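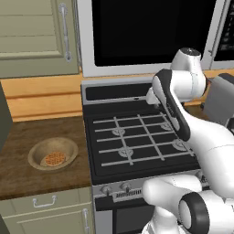

Breakfast Habits of First-Year Students in the Rendgate Dormitory
Report by Joaquín Tapia and Bülent Şimşekoğlu

1. Introduction
Our project studies what first-year students eat before the morning classes. We chose this subject after a lecture on nutrition in December, where it was said that many young people skip the first meal of the day.

2. Method
We prepared a paper form with 6 questions and left it in all mailboxes of the dormitory. We received 174 completed forms. Later we also talked with 20 students for a longer time, mostly in the evening.

3. Results
Of all the students who answered, 37 wrote that they never eat before class. The most common reason was lack of time. Bread and cereal were the most popular foods, and warm food was eaten mainly on weekends.
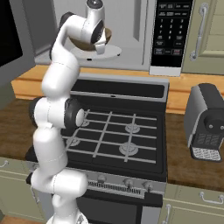 Why do students who live far from campus skip breakfast more often?
Most of them take the early bus from Soltau Street, and they prefer to sleep longer. Several told us that they buy a pastry at the Erdem bakery after the first class.

4. Limits of the study
The form did not ask about coffee or tea. We regret this, as many students wrote about it in the margin.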